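Betreff: Re: [Handhabung] Zweiarmpaket Jerlow - Erfahrungen mit biegeschlaffen Teilen?

Hallo zusammen,

Gleice Pimentel schrieb am Sonntag:
> Wir haben ein Angebot über das Zweiarmpaket von Jerlow vorliegen,
> mit Händen und Handschuhen, Wartung optional. Hat das jemand mit
> Kabeln oder Schnüren betrieben? Das Datenblatt nennt nur starre
> Prüfkörper. Mich interessieren vor allem die Handschuhe und der
> Aufwand für das Einrichten.

wir haben das Paket zur Erprobung in Perklow, Leihdauer 168 Stunden ab Übergabe. Die Frist läuft auch nachts und am Wochenende, das sollte man vor der Unterschrift wissen. Unser Prüfteil sind dünne Leitungen und Ohrhörerkabel. Beide Arme arbeiten über einer Marmorplatte, die Leitungen liegen zwischen den Fingerspitzen der beiden Hände. 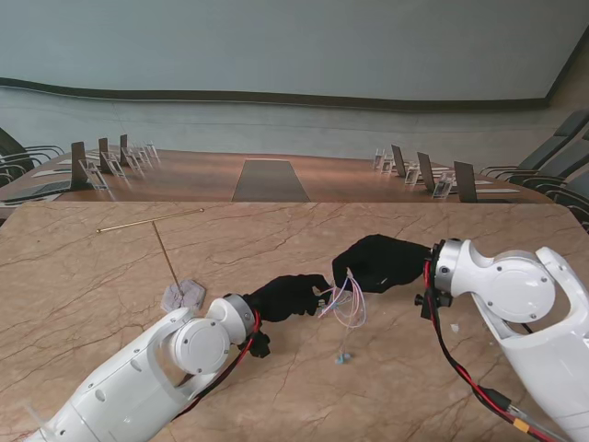 Welington Aguiar hält dagegen, dass man für solche Teile gar keine Fingerhände brauche. In Barnolow laufe dieselbe Aufgabe mit zwei Parallelgreifern und weichen Backen, die Backen seien in Minuten gewechselt, und bei der Kalibrierung entfalle der größte Teil der Arbeit. Er würde das Angebot ohne Hände anfragen und die Differenz in eine bessere Kraftmessung stecken.

Für reines Umsetzen stimme ich Welington zu. Sobald ein Kabel über mehrere Finger geführt werden soll, ohne dass es geknickt wird, sehe ich die Parallelgreifer im Nachteil. Die Auflagefläche ist zu klein, und jede Schlaufe muss über Bahnbewegungen der Arme erzeugt werden.

Zu den Fragen von Gleice:

Handschuhe: Der Lieferumfang enthält 3 Paar. Die Oberfläche ist rau genug, dass ein dünnes Kabel bei langsamer Bewegung nicht wandert. Bei Steckern ist die Reibung eher hinderlich, weil sie sich in der Hand nicht mehr nachdrehen lassen. Einen Preis für Ersatz konnte Jerlow uns bisher nicht nennen. Wer mehrschichtig fahren will, sollte darauf bestehen.

Einrichten: Zwei Personen, ein Arbeitstag. Der mechanische Teil ist unkritisch, die Abstimmung der beiden Arme zueinander kostet die Zeit. Das mitgelieferte Programm von Doležal führt durch die Kalibrierung, bricht aber bei einem Fehler im letzten Schritt komplett ab - man beginnt dann von vorn. Uns ist das dreimal passiert.

Handkameras: Brauchbar, solange die Hand das Teil nicht selbst verdeckt. Bei einem Kabel, das quer über den Fingern liegt, ist der Verlauf gut zu verfolgen. Schwieriger wird es dort, wo schwarzer Handschuh auf schwarzen Handschuh trifft, denn dann fehlt die Kontur der Finger.

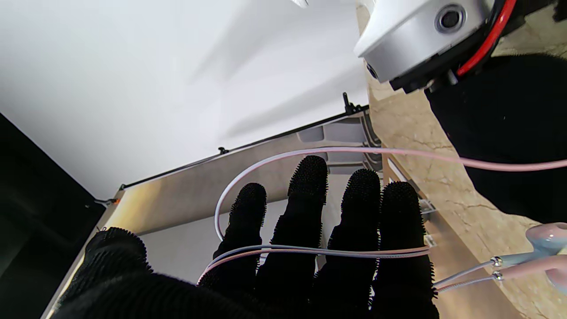
Die Auswertung haben wir deshalb auf die Farbe des Kabels gestützt, die Fingerstellung kommt aus den Gelenkwerten. Für schwarze Leitungen fällt dieser Weg aus. Jerlow bietet auf Anfrage hellere Handschuhe an, getestet haben wir sie nicht.

Offen ist bei uns noch die Wartung. Im Angebot steht eine Reaktionszeit von 3 Werktagen, es bleibt aber unklar, ob damit der Rückruf oder der Techniker vor Ort gemeint ist. Falls jemand den Vertragstext in der aktuellen Fassung hat, bitte direkt an mich.

Gruß aus Perklow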